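Drorkon list, home robotics rules
July 21, 2019
Posted by the Claltthorpe test room desk
6 replies | 19 shares

> Do we really need a written rule about the clearance check before a drawer task? My runs in the sim go fine without it, and the draft from Rerka is already 24 pages long.

Yes please, keep it in! I was on the fence too, and then I spent my whole weekend in the simulated living room (yes, I know, Sunday) and came out a believer. My version of the rule is short: before you move, look at what's near the fingers, and write it down in the run log. 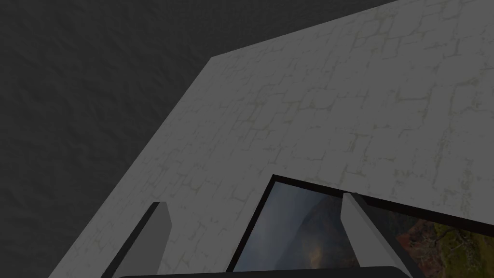
Gripper over the framed landscape panel, simulated view.

A flat panel with a thin edge is easy to forget when you're only thinking about the target. I'd log it as a "near object" even when the task has nothing to do with it.

Next one, and I feel strongly about this: name the arm. "Gripper to drawer" is no good in a two-arm setup. Write "right gripper, purple-gray drawer" and say where the left one is supposed to stay. 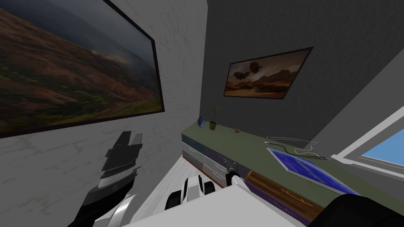

I'd also like the draft to say that loose stuff on top of the furniture goes in the log, cables most of all. A vase or a little plant gets remembered, but a thin gray cable is just the kind of thing I skip.
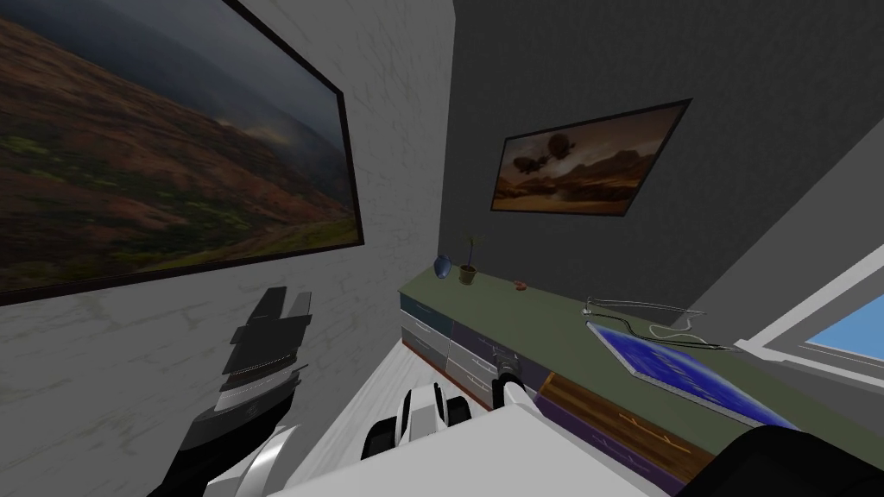
And can we please agree on one set of names for the drawers before November? Chiang section 36 uses colors, the Rerka draft uses numbers, and I keep mixing them up. I vote colors, but I'll live with either.

Comments (3)

Colors get my vote too, numbers are a pain when the camera moves.

OK, you talked me into the clearance check. Can it be one line in the log?

Please add the cable thing!!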